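Astutach Robotics Club, Simulation Team
Minutes, October 6, 2022

Present: Hanane Fawzy (chair), Marwa Zaki, Ehab Kamel, Bethel Gashaw (minutes)
Apologies: Adel Kamel

1. Door task, status
Task file now loads on both lab machines. Marwa has logged 146 runs. Head view with both grippers by the doors:

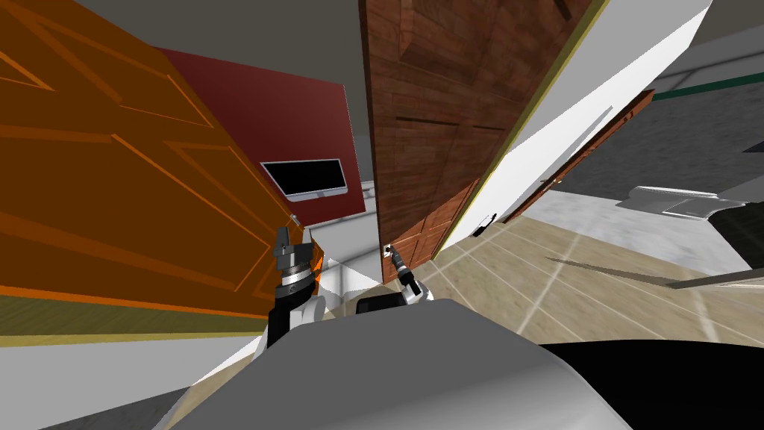
2. Camera tilt
Ehab reported that the head camera pitch and roll are read from an old config. Fix to be merged before the next batch. Orange door and brown door keep their present names in the log.

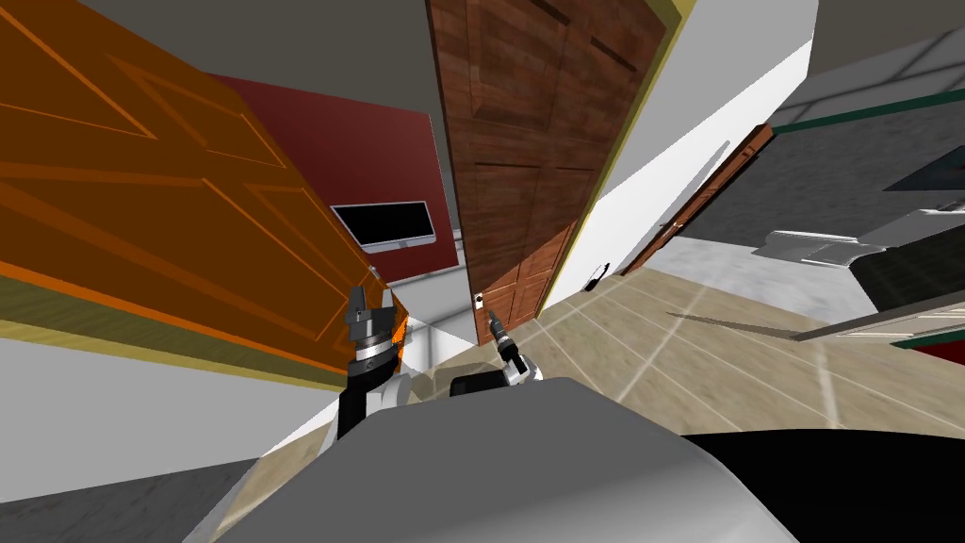

3. Wrist camera
Gripper open over the orange panel door, nothing held. Marwa wants the wrist stream saved at the same rate as
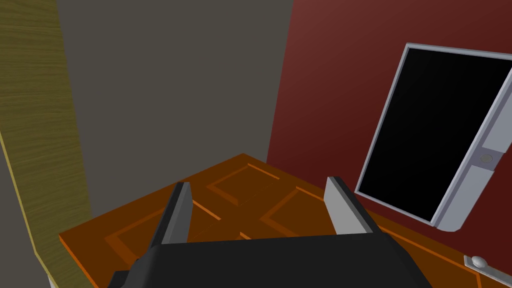
the head stream, so the two can be lined up by step number. Agreed. Bethel to change the logger. Old logs stay as they are.

4. Scoring

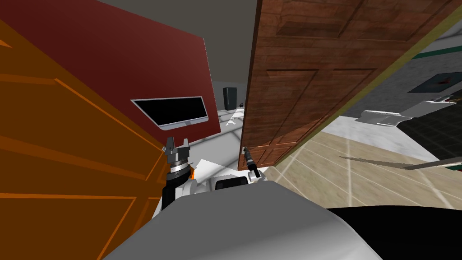 Scoring script rejects any run over 74 seconds. Hanane asked for a separate flag for contact with objects other than doors. The small dark gray bin on the white floor goes on the contact list, as does the wall-mounted screen. Ehab to write the check.

5. Next meeting
Agenda items to Hanane. Adel to bring the January entry form.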